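# Kapitel 7: Wenn die Maschine mitarbeitet

**Lernziele des Kapitels**

- Tätigkeiten von Berufen unterscheiden und einzelne Tätigkeiten auf ihre Automatisierbarkeit prüfen
- Verschiebungen von Aufgaben, Verantwortung und Arbeitszeit in einem Betrieb beschreiben
- Beteiligungsrechte der Beschäftigten auf einen konkreten Fall anwenden

## 7.1 Ein Fall aus der Wohnungsverwaltung

Die Firma Welent verwaltet in Gedilberg 573 möblierte Wohnungen, die wochen- oder monatsweise vermietet werden. Zwischen zwei Mietern liegt meist nur ein Nachmittag. In dieser Zeit wird die Wohnung gelüftet, gereinigt, auf Schäden geprüft und wieder hergerichtet. Lange Zeit war das die Arbeit von Zweierteams, die mit einem Lieferwagen von Haus zu Haus fuhren und am Ende jeder Wohnung ein Protokoll auf Papier ausfüllten.

Dann beschloss die Geschäftsleitung, einen Teil dieser Arbeit an Serviceroboter zu übergeben. Der Lieferant Goh stellte mobile Geräte mit zwei Armen zur Verfügung, die Steuerungssoftware trägt den Namen Atard. Vorgesehen waren zunächst drei Aufgaben: Türen und Fenster kontrollieren, liegen gebliebene Gegenstände einsammeln und den Zustand der Räume erfassen. Die Reinigung von Bad und Küche blieb bei den Teams, ebenso das Beziehen der Betten.

Larasati Gunawan leitete damals den Wohnungsdienst. Sie legte für jede Tätigkeit eine Karteikarte an und notierte darauf, wer sie ausführt, wie lange sie dauert und was geschieht, wenn sie misslingt. Am Ende lagen 400 Karten auf dem Tisch. Viele beschrieben Handgriffe, die in keiner Stellenbeschreibung vorkamen: einen klemmenden Rollladen anheben, einen verspäteten Mieter beruhigen, den Geruch eines Kühlschranks beurteilen.

Der Begriff *Tätigkeit* ist für dieses Kapitel grundlegend. Ein Beruf besteht aus vielen Tätigkeiten, und eine Maschine übernimmt in der Regel einzelne davon. Ob daraus ein Abbau von Stellen, ein neuer Zuschnitt der Arbeit oder eine höhere Belastung folgt, entscheidet sich daran, was mit den übrigen Tätigkeiten geschieht. Bei Welent wurde über diese Frage länger verhandelt als über den Kaufpreis der Geräte.

## 7.2 Neue Arbeit am Bildschirm

Mit den Robotern kam eine Tätigkeit in den Betrieb, die es vorher nicht gegeben hatte. Bevor ein Gerät eine Wohnung betritt, wird sein Verhalten in nachgebildeten Wohnungen am Rechner erprobt. Jemand muss diese Durchläufe ansehen, Fehler markieren und entscheiden, ob eine Einstellung freigegeben wird. Im Betrieb heißt diese Arbeit *Vorprüfung*.

Welent besetzte die Vorprüfung aus den eigenen Reihen. Sutrisno Raju hatte 13 Jahre lang Wohnungen hergerichtet, bevor er den Platz wechselte. Seine Ortskenntnis erwies sich als nützlich. Er wusste, welche Türen in Altbauten von selbst zufallen und in welchen Fluren ein Möbelstück den Weg so verengt, dass man seitlich gehen muss. Solche Angaben fehlten in den Grundrissen, mit denen Goh gearbeitet hatte.

Die Umstellung hatte auch eine andere Seite. Wer früher den ganzen Tag auf den Beinen war, sitzt nun vor zwei Bildschirmen. Die körperliche Belastung sinkt, die Anforderung an die Aufmerksamkeit steigt. Nach längerem Zusehen lässt die Konzentration nach, und Fehler werden übersehen. Der Betrieb führte deshalb einen Wechsel ein: vormittags Vorprüfung, nachmittags Außendienst. Die Regelung steht in einer Betriebsvereinbarung — dem schriftlichen Vertrag zwischen Arbeitgeber und Betriebsrat.

Bei der Vorprüfung geht es häufig um Durchgänge. Eine offene Tür verändert den Platz, der einem Gerät mit zwei Armen zum Fahren und Greifen bleibt, und jede Wohnung stellt diese Aufgabe anders.
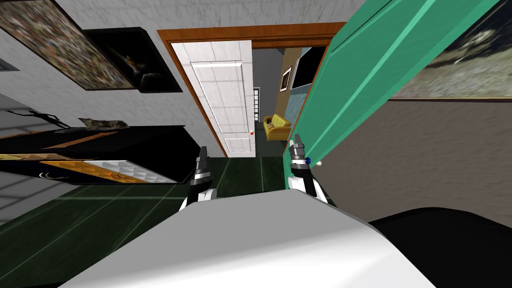

Abdelkrim Benmoussa wandte in der Betriebsversammlung ein, mit der Freigabe am Bildschirm wandere auch die Verantwortung dorthin. Wer eine Einstellung freigebe, müsse wissen, ob er bei einem Schaden in der Wohnung dafür einzustehen habe, und das habe ihm bisher kein Vorgesetzter schriftlich gegeben.

Der Einwand führte zu einer Ergänzung der Betriebsvereinbarung. Darin steht, dass eine Freigabe die fachliche Einschätzung der prüfenden Person wiedergibt und die Haftung beim Betrieb verbleibt, sofern weder Vorsatz noch grobe Fahrlässigkeit vorliegt. Außerdem darf jede prüfende Person eine Freigabe verweigern, ohne dies sofort begründen zu müssen. Die Begründung wird am folgenden Arbeitstag nachgereicht.

Offen blieb die Frage der Bezahlung. Die Vorprüfung war in keiner Entgeltgruppe vorgesehen. Die Geschäftsleitung ordnete sie dem Wohnungsdienst zu, der Betriebsrat verlangte eine höhere Eingruppierung und verwies auf die zusätzliche Schulung. Abschnitt 7.4 nimmt diesen Streit wieder auf.

## Aufgaben zum Einstieg

1. Wählen Sie einen Beruf aus Ihrem Umfeld und zerlegen Sie ihn in einzelne Tätigkeiten. Kennzeichnen Sie diejenigen, die in keiner Stellenbeschreibung stehen würden.
2. Stellen Sie Vor- und Nachteile des täglichen Wechsels zwischen Vorprüfung und Außendienst aus Sicht der Beschäftigten gegenüber.
3. Erörtern Sie, in welche Entgeltgruppe die Vorprüfung gehört. Nennen Sie die Merkmale, auf die Sie Ihre Einordnung stützen — etwa Ausbildung, Verantwortung oder Belastung.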